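About Trollura

Trollura repairs and rebuilds control boards for commercial appliances. Most of what comes through the door is from laundromats, bakeries and small food plants, where a machine can be twenty years old and still perfectly sound apart from its electronics. We work out of a single unit and everything is done on site.

How we started

Slavica Nedeljković opened the workshop after a decade in field service. She had grown tired of telling customers that a dryer or a dough mixer had to be scrapped because the maker no longer stocked the board. The first jobs were done on a bench in her garage. We now have 8 people, and our job book reached number 2186 on Jul 28, 2019.

What we work on

Circuit boards are the bulk of it: motor controllers, timer boards, power supplies and valve drivers. We also test and match the parts they switch, such as solenoids, relays and small pumps, and we prefer to have those sent in with the board. A fault in a coil will often take out the driver that feeds it, and a repaired board put back with the same bad coil will be in the post to us again in February.

Older boards are welcome. If the tracks are still there, we can usually do something with them. Boards that have been in a fire or left in standing water are looked at case by case.

The benches

Our work surfaces are painted a strong orange-yellow. Slavica chose the colour in the first year and it has stayed. Dark chips and small screws show up well against it, and the gloss paint wipes down easily at the end of a job. A raised ledge runs across, with a flat area on either side of it, and we use the division to keep a board apart from the parts that go with it. A red round board with a green terminal block can sit on one side while its two solenoids wait on the other, still joined by their black wires.
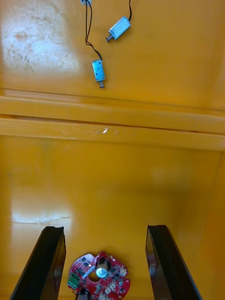 How a job runs

Every board gets a number and a paper card when it arrives. We check it over by eye, clean it, then test it under load. You get a written quote before any soldering is done. Typical turnaround is 3 working days once the quote is approved, longer if a part has to be ordered.

Repairs carry a one-year warranty on parts and labour. If a board can't be fixed we send it back with a note of what we found, and you pay only the return freight.

Parts and storage

We keep 846 lines of spare components in labelled drawers — capacitors, connectors and terminal blocks for the most part. Salvaged parts are stored separately and are never fitted without the customer's approval.

Visiting

Drop-offs are fine during business hours. Please ring first if you are bringing more than one carton, and write the machine's model number on the outside.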